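The coffee was for Marnier, but Marnier did not come. Rosimeire Arruda had made it anyway, strong, the way her mother made it, and she carried it from the kitchen at the end of the corridor with both hands. Then the telephone rang. She turned too fast, and the cup went a little to one side.

"It is only two drops," she said into the telephone.

"What is only two drops?" asked the other Rosimeire, the one called Nogueira, who worked at the Stolletach office and telephoned every morning at 11 minutes past nine.

"Nothing. I spilled something on the big table."

"The pale one? Oh, you must wipe it now. You know how he is with that table."

Arruda knew. He had bought it with the money from the Ocampo house, and he spoke of it as other men speak of a boat. She put down the cup and opened the drawer where the towels were. Her grandmother used to say that coffee waits for no one – it goes into the table and stays there, like a guest in December.
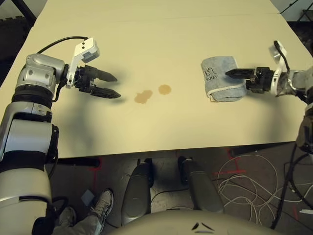
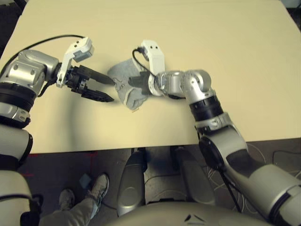 *The gray towel and the pale table.*

"Are you still there?" said Nogueira.

"I am here. I am looking at the table."

"And?"

She bent down until her cheek was almost on the tabletop, and looked along it toward the window. As a girl she had looked at the lake in this way, to see if there was wind.

"I will tell you tomorrow," she said. "The light is bad."

Nogueira laughed. She was 59 years old and had a laugh like a much younger woman. They had known each other for a long time, first because of the name, when the post was always going to the wrong one, and later for other reasons.

"If he asks, say it was me," said Nogueira.

"You were not even in the building."

"He will not think of that."

Arruda put the telephone back in its place. Down in the street a car door closed, and she heard Marnier on the stairs – slow, with his bad knee, stopping at every landing. She took the cup to the kitchen and began to make fresh coffee.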